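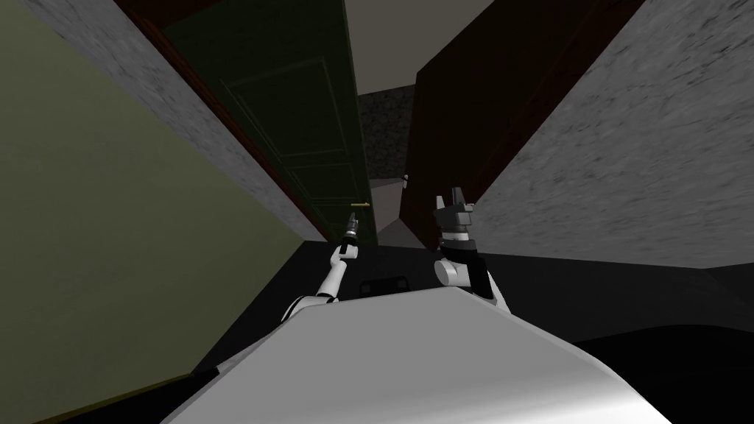
My Team Punts on Fourth and 2 and I Have Notes

December 2, 2022

The Trostgate Millers are a semi-pro football team, and if you have never heard of them you are in good company, including most of Trostgate. I have held a season ticket for long enough that the man at the gate has stopped checking it. This entitles me to a metal bench, a view of the south end zone, and opinions.

The season ended a couple of weeks ago at Drostberg, 17-13, and I've waited until now to write about it so I could be calm. I am fairly calm.

If you missed it: we had the ball at midfield, down four, under three minutes left. Fourth and 2. Our fullback had been falling forward for three yards all afternoon, because he is built like a chest freezer and that's what happens when you tip one over. And out came the punt team.

It was a lovely punt. It went into the end zone. Drostberg took over at the 20, ran the ball until we had used up our timeouts, picked up a pair of first downs and knelt. I had a very good view of the kneeling.

The rushing numbers

According to the stat sheet the club posts, we ran for 1,714 yards this season, and over 1,000 of those belonged to one man. That is a lot of rushing for a team whose line lost both starting tackles before the second game. You would think a coaching staff with that sheet in hand might look at it when two yards are needed. I can only assume it gets filed with my letters.

I don't want to be unfair to the staff. They have day jobs, and they got six wins out of a roster that borrowed helmets in the preseason. The defense was good, and for most of October it was very good. The new defensive end from Fotov plays like somebody has parked in his driveway.

But the fourth down thing isn't new. We punted from the Verstraete 38 in the second game, and the ball netted 18 yards. We punted from their 41 in the home game against Fotov and the crowd made a noise I've only otherwise heard at the dentist. The fellow in front of me turned around and asked if I was all right. I had apparently said "again" out loud several times.

What I'd like next year

A tight end who can block, for one. The one we have is a wonderful receiver who treats linebackers the way I treat people with clipboards outside the grocery store.

A second quarterback would be good too. Ours took every snap and by the end he was throwing sidearm, which the radio guy kept calling "creative."

And some curiosity about what happens if you go for it. I'm not asking for fourth and 10 from our own end. Fourth and short, past midfield, with the chest freezer in the backfield. Try it and see. If it fails I will write a different post, and it will be just as long.

Tryouts are in March, on the practice field behind the high school. Season tickets went up to $100, and that now includes a seat cushion with the old logo on it. I grumbled about the price to anyone who would stand still. I have already sent the check.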